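Sandstead Community Craft and Learning Program
Progress report to the Bendach Fund, September

Enrolments reached 919 this quarter. We added two evening classes at the Bosto Street centre, one in beading and one in basic sewing, and both filled within the month. So-yul Jin has taken over the beading class.

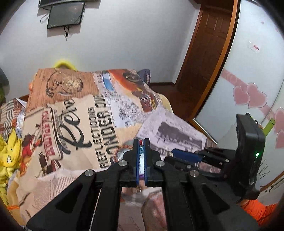 Spending on materials came to $1,307, a little under budget. The Wang Hall kitchen is still closed for rewiring, so the cooking class has moved to next term and its fees have been refunded.

We would like to carry the unspent cooking money forward. Siobhán McGrath will send the revised budget once the hall confirms its reopening.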